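Old tower, new bits

Quick one tonight, dinner is on and I said I'd post before Wednesday.

So the tower. I've had an open desktop on the bench all afternoon, lying on its side, and it is a lovely old lump. Carrying handle on the case. Blue tabs on everything you're meant to touch. Whoever designed that had clearly lost skin on the older sort.

Plan was simple. Drive, processor, one stick of memory, all laid out first in the parts tray and then into the case. I used to put screws in a mug and everything else on a tea towel. Lost a memory stick down the back of a radiator that way once. Never again.

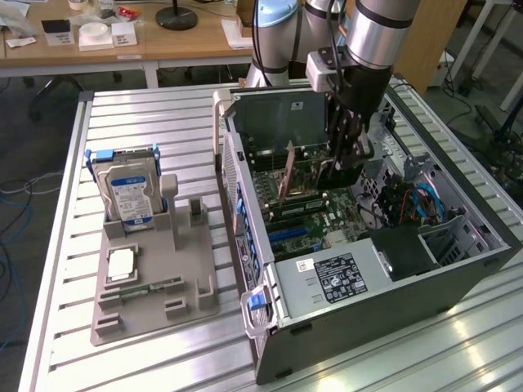
Parts in the tray, case open. Drive standing up at the back like toast.

Love that tray. Every bit has its own pocket, the chip sits in a square one and the memory lies in a long channel just by it. Şükran Tuncer put me on to trays, she does refurbs for Dönmez and gets through 6 machines on a good day. I get through one, with tea.

Things I'd forgotten since the last time:

The processor only goes in one way. There's a little mark on the corner. Find the mark BEFORE you pick it up, not while you're holding it over the socket with your tongue out.

Memory wants more of a push than feels right. Both ends. Listen for the click.

Blue clips on the drive are rails, leave them on. I took them off on my first one and then spent 70 minutes looking for screws it didnt need.

Paste. Small blob. I always do too much and then fret about it all evening.

Cost so far is 142 all in, most of that the drive, which I got from Prergate because Mudine had sold out again. Postage was daft. Could have done it cheaper if I'd waited but I'm no good at waiting.
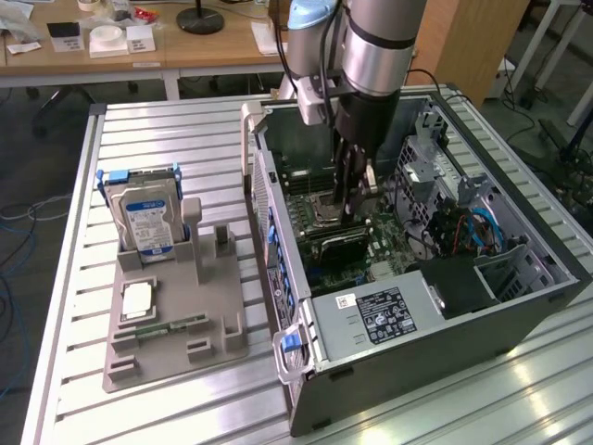

Back bench, August

Socket end of things. This is the bit I slow down for. The power supply and the drive cage both take up a fair chunk of the case, and the data cables (blue and red, bundled up) are tucked in at the cage, so the middle of the board is nice and clear to get at. On my old Bumow you had to move half the wiring just to see what you were doing. Horrible thing. Kept it 6 years mind you.

Also the desk behind could do with a sort out. Tape, plastic bags, the usual. I keep meaning to put the bags in a drawer and then I need a bag.

Still to do: cooler back on, drive in its cage, side panel, then plug it in and hope. If I get beeps I'll be back on here moaning. I've got the beep chart printed somewhere, probaby in the same place as the good screwdriver.

If anyone has a spare side panel key for one of these let me know in the comments. Potatoes are boiling over, got to go.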